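Last updated: November
By Raluca Stanciu, Carkside cell
Reading time: 2 min

6. Clearing fault 1106 (grip lost) during tray transfer

Fault 1106 means the right hand reported a closed grip and then lost it. The Esix manual blames a worn finger pad nearly every time. I doubt it. We changed the pads twice and the fault came back both times, so work through the steps below before ordering more.

CAUTION: The left gripper stays live after a 1106. The screen says "paused", and I would not trust that. Press the stop button before you reach over the table.

1. Press stop. Wait for both arms to show red on the Urport screen.
2. Look for the dropped part. Check the cells of the compartment tray first, then the holes in the steel tray, then the floor.
3. Stand any tilted part upright in its cell.
4. Check the cable on the right wrist. It should move freely and not pull when the hand turns over.
5. Open Grip > Limits. Closing force should read 40. If it reads anything else, write down the number before you change it.
6. Release stop and run one pick at low speed, with your hand on the button.

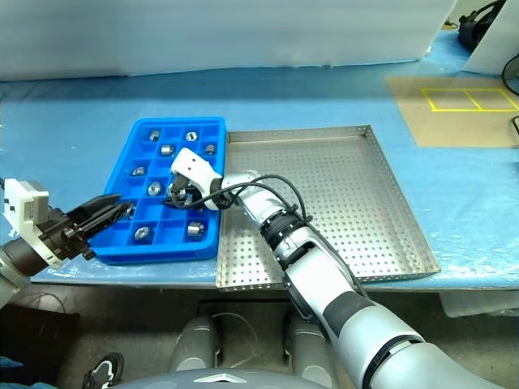
7. If the pick holds, go back to normal speed. If it faults again, leave the cell stopped and save the log.

Note: Liu's service sheet says to reset the grip counter at 3000 picks. Ours faulted well before 2000, so I can't see what the reset is meant to cure - do it if you like, but don't close the fault report on the strength of it.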